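Home Programs Student Work Library Contact

Filed under: Student Projects / Food and Packaging

Small Bags, Big Bags: How Snack Package Size Changes What Students Eat

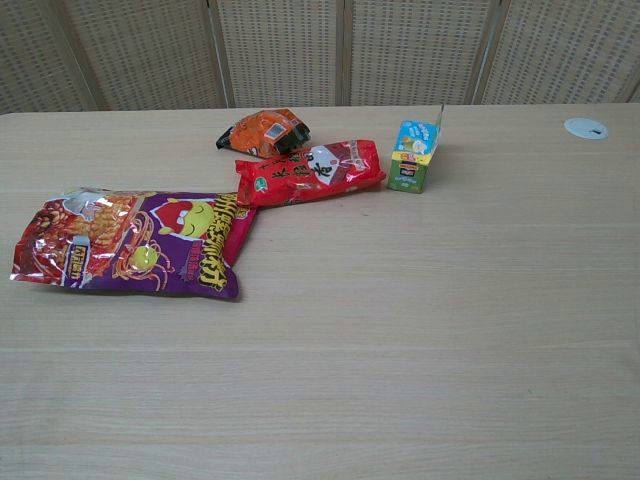

Ginette Carré told our group in the first meeting that a question about packages is really a question about attention, and that we should not believe any student who says he stops eating when he is full. She had read our proposal and thought it was too much about price. We changed the plan after this remark, and the report is better for it, although the price part is still included near the end.

1. Background

Our project started in the student residence in Oststead, where most of us live during the school year. The residence has a small shop on the ground floor. It sells chips, crackers, puffed corn and sweets, and many of them come in two sizes. The small size is meant for one person. The large size is called "sharing" on the shelf label, but we knew from our own habits that it is often not shared.

In our course on consumer behavior we learned the word "unit bias". It means that people like to finish one unit of something, for example one plate, one cup or one bag, and they do not think much about how big the unit is. We wanted to see if this is true for salty snacks in our own building, with simple methods that students can afford.

We also found that the opinion of our classmates was divided. Some believed that a big bag makes a person eat more. Others believed the opposite, that a person with several small bags opens one after another and loses the feeling for the total.

2. Method

We worked in the common room on the second floor during April, always in the evening between 7 and 9 p.m. Students who agreed to take part watched a film together and received snacks at the beginning. We had two kinds of evenings. In the first kind, each person received one large bag. In the second kind, each person received the same weight divided into small bags, which we filled and closed ourselves with a hand sealer borrowed from the Royer workshop.

Each person had 500 grams in front of him or her, which is more than anybody can reasonably eat in one film. We chose such a large amount on purpose, so that the end of the food would not be the reason for stopping. In the small bag evenings this amount was divided into 5 bags of equal weight. After the film we collected everything and weighed what was left on a kitchen scale from Gurkon.

There were six evenings in total, three of each kind. We did not tell the participants the real question until the last evening. They were told it was a study about film music, and we asked them several questions on the music so that this would be believable. Our supervisor approved this small lie in advance. Participants with food allergies were not included, and water was free for all.

The snack was a plain salted corn snack from the brand Altora. We did not choose it for its taste. It was sold without a strong flavor, it did not break easily, and the shop could order enough of it in time.

3. What we observed

The first result was clear to us already on the second evening. When people had the small bags, most of them stopped at the end of a bag and not in the middle. A half-full small bag was rare. With the large bag the stopping points were spread over the whole range, and many people pushed the bag away, then pulled it back later – sometimes more than once.

In the weights, the large bag evenings had the higher consumption. The difference was smaller than we expected. We also noticed that one long film produced more eating in both kinds of evenings, so a part of the difference may come from the film and not from the package. We should have used films of the same length. This is the biggest weakness of our project and we want to say it openly.

The second result concerns noise. Several participants wrote on the form that opening a new small bag in a quiet moment of the film was embarrassing. They waited for a loud moment, or they did not open the bag at all. We did not plan to measure this, and we have no numbers on it, but we believe it is important. In a person's own room, with no one listening, the effect could disappear.

The third result is about memory. We asked each person to guess how much he or she had eaten. The guesses were better with the small bags. People could remember that they had finished two, and from this they could calculate. With the large bag they mostly guessed too low.

4. The question of price

In the residence shop the large size is cheaper per gram for almost every product. A student with little money has a good reason to buy it. For this reason we do not want to recommend simply that everybody should buy small bags. It also creates more waste, and the recycling bins on our floors do not accept this kind of foil.

One member of our group tried a middle way at home. She buys the large bag and puts one portion in a bowl, then closes the bag with a clip and puts it back in the cupboard. She says it works on most days – but not during exams.

5. If we did it again

We would use the same film length, and we would add evenings where people are alone. We would also test a sweet snack. The group from last year had a budget of 600 for their project and we had less, so some choices were made for us. The forms and the table of weights can be read at the library desk on request.

Related student projects
Why the Second Floor Kitchen Is Always Full
Reading Labels in a Second Language
Bus or Bicycle: Winter Travel in Oststead
Water Bottles and the Refill Station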